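Tikska Trail Weekend: Your Questions, My Answers

I get a lot of the same emails once sign-up opens, so I've put my replies in one place. I run the training side of things, so forgive me if I go on a bit about hills.

Which distances can I enter?
There are 4 this year, from the family loop up to the full Karden Ridge route. The ridge route has 1474 feet of climbing and most of it comes early, so please don't sprint off with the fast folks!

How many places are there?
We've got permission for 659 runners across the weekend. Once they're gone, I keep a waiting list, and people do get in from it (last year I was still sending out bibs in August).

Do I need trail shoes?
For the family loop, no – your regular road shoes are fine. For anything that goes past Meesuk Creek I'd want some grip. The descent there is all roots and loose stone, and I've landed on my backside on it more than once.

Can I join the group training runs if I'm slow?
Yes, please do! We run out from the Caster parking lot at 6:30 a.m. and regroup at every junction. I'm usually at the back anyway, chatting.

What should I do in the last week?
Less than you want to. A couple of easy jogs, one with a few short pickups, and plenty of sleep. Pack your bag the night before and put your bib in first. 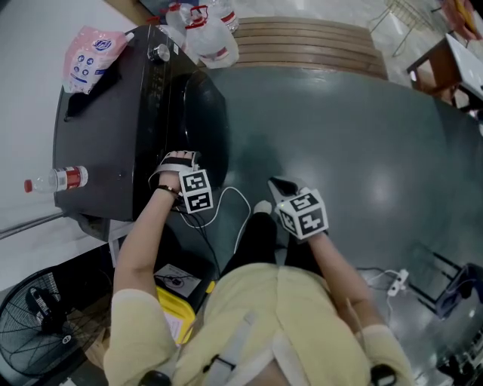

One runner wrote in to say the ridge route felt much easier after she'd practiced walking the steep parts instead of forcing a jog, and she asked if poles were allowed. They are, on the ridge route only – just keep the tips down when you're passing people.

Can I switch distances?
Sure, up until bib pickup closes. Email me your name and bib number and I'll move you over. Going down a distance is free, going up you just pay the difference.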